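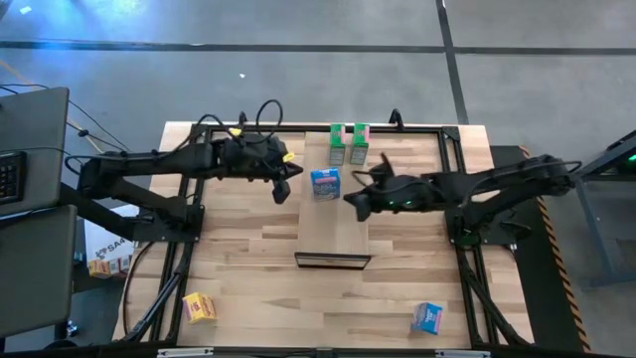 How long does it take to learn video editing software well enough to stop swearing at it?

About four months, in my case, and then a further outbreak of swearing every time there's an update.

22 November 2021
By the owner of this blog
4 minute read

I bought a transitions pack last week. I'd like to say I needed it. I was cutting a nine-minute film of my cousin's canal trip, a film that wants a straight cut between one lock and the next and perhaps a fade to black when everyone goes to the pub. What it does not want is a lens flare that sweeps across the picture and leaves a different boat behind. The pack is called Rarel, it has 69 transitions in it, and I have now put a lens flare on a lock gate.

The trouble started in March, when I moved over to Vidal from the free editor that came with the laptop. Vidal is a perfectly decent program. The timeline is magnetic, so if you delete a clip everything after it shuffles up to fill the hole. I thought this was marvellous for the best part of an hour, and then I deleted a bit of dead air near the start and the music, the captions and a carefully placed duck noise all moved house. You can turn the magnet off, under View, which I found by clicking on every menu in turn like a man looking for the right key in the rain.

Once you've got an editor that accepts plug-ins, the plug-ins begin to find you. I had an email before I'd finished exporting my first project. There's a whole trade in it: title packs, glitch packs, light leaks, film burns, packs that make your phone footage look as if it was left in a shed. I like the shed ones, I'm afraid. I spent good money on a camera that shoots very clean pictures and then more money on dirt.

Rarel installs without much fuss, if you ignore the part where it puts its files in one folder and looks for them in another. I moved them by hand, restarted, and there they were in the sidebar, all with names like Whip Lift and Soft Bloom Two. Each has sliders. Most of the sliders go from nought to 100, and most of them do nothing I can see until you get past the middle, at which point they do everything. Blur amount is the worst for it. One notch and your cousin is a cousin, next notch she's a weather system.
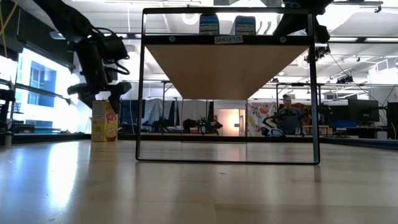

The previews are what sold it to me, and I should have been warier. In the previews every transition joins a surfer to a skyscraper. Of course it looks good. Both clips are already moving, the light is lovely, and there's a drum going. Try the same thing between two shots of a person holding a windlass and you get a sort of violent hiccup. I've worked out since that the fast ones only behave if the camera is moving the same way on both sides of the cut, so if you pan left out of one shot you want to be panning left into the next. I had panned left out of nothing in my life.

Rendering is the other matter. My laptop is not new. With plain cuts it will play the timeline back happily, and with two of the Rarel effects stacked up it plays the first second, considers its position, and then shows me the last frame. The answer is proxies, which are small rough copies of your footage that Vidal makes for you to work with, swapping the big ones back in when you export. There's a tick box in the import window. It's off by default, and I had imported the lot before I knew it existed. You can make them afterwards by right-clicking the clips in the browser. It took most of an evening and the fan sounded like someone hoovering next door.

I showed the first cut to my cousin. She watched all of it, very politely, and asked whether the file was damaged.

So I've been taking them out again. There are two left. One is a slow dissolve that Rarel calls Velvet Drift, and which looks to me extremely like the cross dissolve that comes with Vidal for nothing. The other is the lens flare on the lock gate, which stays. I paid for it.

If you're thinking of buying a pack, get the trial version and drop it on your own footage before you hand over any money, the dullest bit you have, the bit with the car park. The trial puts a big watermark across everything, but you can see past it well enough. Also write down which folder the installer used. I didn't, and I've no idea what else is in there now.

Next job is the sound. The whole film has a diesel engine under it and I've been looking at noise removal plug-ins. There's a sale on.

Comments

drastovside_dave: Same thing happened to me with the magnet and a wedding video. The speeches ended up over the cake. They were quite nice about it.

Slowpoke: Does Velvet Drift let you set the length from the edit point? The built-in one always centres itself and I can never get it to start where I want.

Author: It does, there's a drop-down at the bottom of the panel. Grudgingly, that's one thing in its favour.

Westham Narrowboater: Leave the engine in. It's a canal film.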